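February 21, 2026
Onell workshop, kitchen corner

Dish day at last! I've wanted to sort out this counter since June, and the bowls are such a good place to start. The white one and the red-rimmed one nest nicely, so they can live together with the plate, close to the kettle where we all end up at lunch anyway.

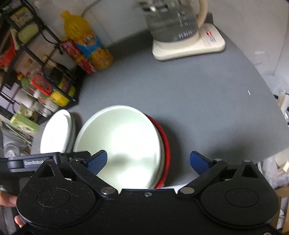 Does the shelf paper need to go down before the dishes go back?
It can wait. The Vondstead roll is 22 inches wide and needs trimming first, and the dishes are fine on the counter until then.

Next, the rack. I love having oil, salt and soy sauce within reach of the stove, so sauces stay together and the sponges get their own spot up top. Tried the plate and bowls on edge too, which takes up way less counter (try it, Kikuchi bench people!). Still to do: wipe up crumbs, measure for the Avard hooks, 11 of them if they fit.

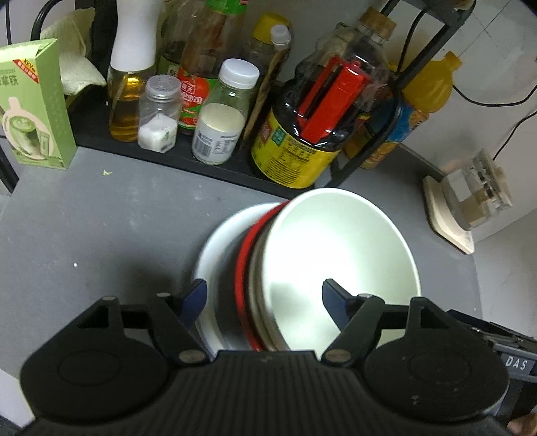

Plate and two bowls on edge, sauces behind.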